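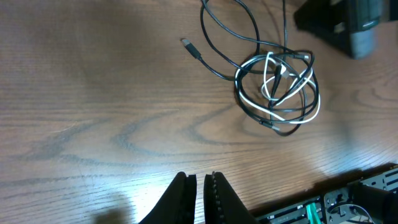

Delia Orellana reckons I should throw the lot away and start again. She left a comment to that effect under my last post, saying that any cable you haven't used for a year is rubbish, and that she got rid of a whole carrier bag of them in May and hasn't missed one.

I see the point, but I'm not going to do it. Two years ago I cleared out a drawer in exactly that spirit and then had to buy a lead for the old Hillen radio, which took nine days to come and cost more than the radio was worth. So I've been sorting instead. It has taken three evenings so far.

The black and the white on the table were one of the easier pairs. Two cables, wound round each other, with one plug sticking out to the left and another end tucked in among the loops. I've learnt not to pull. If you pull, the loops close up and you've made a knot out of something that was only a muddle. What I do now is find one end, whichever is nearest the outside, and feed it back through the coil a loop at a time. Starting with the white is a help when it's mixed up with black, as you can follow it by eye. Once the white is out the black more or less falls open.

Doing it on the dining table is better than doing it on the carpet. I can spread things out, and the big lamp is over it. The varnish does throw the light back at you in one spot, so I work to the side of that.

After untangling, each cable gets looked at from end to end. I run it through my fingers and bend it a little near the plugs, where they usually go. Anything cracked or with bare wire showing goes in a box for the tip, which takes small electricals on the left as you drive in. Anything sound gets coiled and tied.

For ties I've tried three things:

- Freezer bag ties. Free, but the wire pokes through after a while.
- Elastic bands. Fine for a few months, then they perish and stick.
- Hook and loop strips from Gakar, 600 mm long, cut down with scissors. These are what I've settled on.

I also write a label for each one before it goes away. Masking tape folded over the lead, biro, nothing fancy. "Radio", "hall lamp", "don't know". There are more of the last sort than I'd like. Florencia Durán suggested putting the date on the "don't know" ones and giving them a year, and I've started doing that, so perhaps Delia will get her way in the end.

They go in a shallow Mavel box with dividers, long ones at the back and short ones at the front. It cost around 110 pesos a divider, if anyone is wondering, and I needed fewer than I bought.

Still to do are the extension leads under the stairs and whatever is in the biscuit tin. I've not opened the tin yet.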